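Saturday, August

Equipment plan, third day on it

Started on the spreadsheet at 8.15 with the window open. The second sheet still carried the old exchange rate in a hidden column, so every Zendier line was wrong by the same factor. Corrected, locked the column, saved under a new name. The old file stays where it is until the plan has been signed off.

The position this morning was as follows. We need hand-held grippers for the autumn recording block, plus spare fingers, printed markers, batteries and something to carry it all in. The Flenska quotation is for 6 pairs and runs to the end of the month. The Hullholm quotation has no end date, which I have asked them twice to put in writing. Zendier will only quote for a bundle with their own charging rack. We have a rack.

Price per pair was the wrong figure to compare, and I have been comparing it since Thursday. Flenska includes the first set of finger pads. Hullholm sells pads by the box and counts them as consumables, so they land in a different budget line and make the capital line look better than it is. I added a column for pads over a full block and the two came much closer together. Hullholm is still cheaper. The gap no longer decides anything.

Lead times as quoted:
Flenska – 26 working days from order.
Hullholm – stock item, no figure given.
Zendier – on application.

"Stock item" has let us down before. Entered it as unknown and shaded the cell.

10.30

Call with Osman (the hire firm, main desk). They can let us have grippers by the week if the order slips. The weekly rate is reasonable for 2 weeks and poor beyond that. The deposit is what hurts, as it would sit outside the project for the whole hire and finance treat it as spent until it comes back. Asked whether they would take a purchase order in place of a deposit. They are going to ask.

Hire units come with used fingers. Osman were straightforward about it. If we hire, we buy our own pads whatever happens, and they have to fit. Sent the drawing across with the hole spacing ringed.

Tea. Moved the charging trolley out of the cell marked "nice to have" and into the cell marked "needed", then moved it back.

On site, after lunch

Went down to the floor to check the object list against the tools. Several lines in the plan depend on it: finger width, opening range, pad thickness, whether we need a second finger type at all. I had been working from the list as typed, where every object is one word and takes up one row.

Hair dryer is one row. In practice it is a barrel, a handle and a long cord, and these want different things from a finger. The barrel is cylindrical, so a flat finger meets it along a narrow line and the pad has to make up the rest. The cord is the larger problem. With the dryer standing in the black-lined opening the coils drape over the rim and go back down inside, and some of them cross in front of the handle. Any approach to the handle therefore goes through the cord first. A wide finger picks up both. A narrow finger might get between the loops, but then has less pad on the handle.

Clearance was the other thing I wanted to see, as the supplier drawings show the gripper by itself with nothing near it. They do not show the marker plate. Ours sits on top of the gripper and adds height, and the holder's forearm comes in behind it at whatever angle the person finds comfortable. Add a large object with a box directly behind and the free space goes quickly. I have been treating the marker as weightless and flat. It needs its own dimension on the specification.
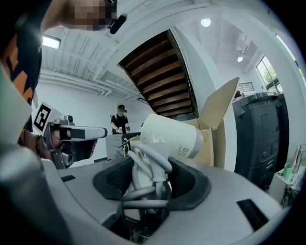
Changes to the specification

1. Finger type. Keep the flat finger as standard. Add a narrow pair as an option and ask both firms for a price. Quantity to be settled after the pad test.

2. Marker mount. Height above body to be stated, with the mount fixed by screws. Clip mounts are out of the plan. A clip saves a few minutes at set-up and costs a recalibration every time it shifts.

3. Pads. Same compound on both finger types, so there is one box to reorder. Thickness to be confirmed by the supplier in writing and not taken from the brochure.

4. Cords. All corded objects get a second column in the list: cord loose, cord tied. These are separate rows for planning and take separate recording time. The object total goes up to 92 and the block gets longer. I have not yet told anyone this.

5. Spares. One complete spare pair held back and not issued. I had this in the first draft, took it out to meet the ceiling, and am putting it back. Losing a day for want of a spare is dearer than the spare.

16.10

Zahira Pangaribuan rang about the ceiling. It is not moving. She will accept the spare pair if the trolley goes to next year, and she wants the hire option written up as a fallback with its own total, deposit included, so that it can be approved now and left unused. Sensible. I should have offered it before she asked.

She also asked why cords needed their own rows. Explained. She asked whether the cords could simply be tied for all recordings. They could, and it would bring the block back to its former length, but the people using the data asked for household objects as they are found, and few hair dryers are found tied. Left it open – she will put it to them on Monday's call and I will carry both versions until then.

Rebuilt the summary sheet with two columns for it. Version A, all rows. Version B, tied only. The equipment total is the same in both apart from pads and batteries. Labour is where they part.

Wrote to Hullholm for the end date again, this time with the narrow finger question in the same message, as a question about a sale usually gets answered. Wrote to Flenska for the narrow finger price and asked if adding it restarts the lead time. Closed the Zendier line, with a note that it can be reopened if they will quote without the rack.

To do

Pad thickness, both firms.
Deposit answer from Osman.
Measure the marker plate properly, with callipers. The figure in the sheet came from the print file.
Delete the hidden column from the old file, or delete the old file.

Stopped at 18.00. Window still open, rain on the sill, printed quotations damp at one corner but legible.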